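Comparing Two Sets of Gripper Fingers Without Fooling Yourself

By Pak-hei Lo, 21 Jan 2022

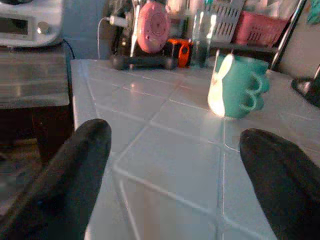
Most finger comparisons go wrong before anything gets picked up. You fit the new pair, you're excited, the first three grasps go well, and by lunchtime you have told everyone the old pair was rubbish. I did exactly this in August with a set from Sárközi and had to eat my words in front of Réka Csonka, who keeps minutes.

What follows is the routine we now use at Cludance. It needs one arm, one wrist camera, two sets of fingers and an afternoon you weren't fond of anyway.

Step 1. Choose a handful of awkward things
Foam blocks flatter everybody. Use household objects that disagree with each other. A mug with a handle is the best single test I know, and ours has a rabbit on it, for morale. A clear glass bottle will upset the camera, a dumbbell will upset the fingers. Glossy tiles make a good, mean surface, as they throw light straight back up into the lens.

Step 2. Fix the start pose
Save one pose with the fingers open and the mug between them in the camera view, a little off to one side. Dead centre is too kind. Both sets must start from this pose, so if the new fingers are longer, correct the tool offset first. Skipping this is how you grip a worktop.

Step 3. Leave the lights alone
Pick your lighting and stick to it. Strong light from behind is fine if both sets suffer equally. Dark matt fingers can vanish into the shadows at the bottom of the view, and if your software tracks the tips you want to find that out now.

Step 4. Run 10 grasps per object, per set
Same speed, same closing force. Turn the mug handle a bit between tries and use the same list of angles for both sets. Swap sets halfway through and then swap back, or you'll end up measuring how warm the motors got.

Step 5. Score it dully
We use three marks: held, slipped, missed. Réka proposed a scale with 19 levels and was outvoted. "Held" means lifted and kept still for 5 seconds. Write down every miss, including the ones you feel were the table's fault.

Step 6. Look at the misses first
Play back the wrist footage for those alone. If the tips closed short of the object, blame the offset. If they touched and slid, blame the fingers. If they went somewhere else entirely, blame the controller, and in our case ring Rusance and wait.

Spare fingertips are in the Lildale drawer, under the manuals.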